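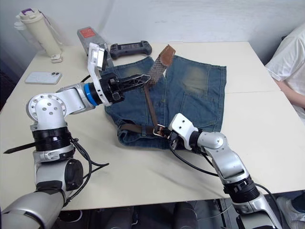 Which way does a belt go through the loops of a pair of shorts? Left first, from the wearer's side, so the buckle ends up on the left hip and the tail comes around to meet it, though I have met people who do it the other way and seem to hold down jobs.

I wrote that in the back of the diary in June and am copying it out here, because this morning I got it wrong again. Half past six, first coffee, one leg in. I had threaded four loops before I noticed the buckle was facing my spine.

August is shorts weather and I own one decent pair, denim, bought in Ruawai the summer we had the leaky tent. They are worn in the places I sit and in some places I can't account for. The belt is brown and has outlived three pairs already. It gets taken out for the wash and goes back in with bad language.

Jean Shearer says to thread it while the shorts are flat on the table, before any part of me is involved. I said this was how you dress a scarecrow. She said I was welcome to draw my own comparisons. So after lunch I cleared the mail off the kitchen table and tried it her way, and it took no time at all, which I will not be telling her. The back loop is the stubborn one. The stitching has gone stiff and the belt end wants to fold under, so you have to pinch the loop open and push with your thumb.

Angus Rewi called at four about the drive to Clarnley. He has found new shorts online for 184 dollars, with a stretchy waist and no loops. I asked what held them up. "Confidence," he said. He also wants me to bring the big cooler, the folding chairs and the good knife, so I suppose the 184 dollars bought him nothing to put things in.

Packed tonight: shorts with belt in, two shirts, the gray sweater that Jean calls the dishcloth. I rolled the shorts and the buckle dug into everything, so I unrolled them and folded them in thirds with the buckle on top. Then I remembered I meant to wear them for the drive.

Took them out again. Belt stayed in. Must find the cooler lid before bed.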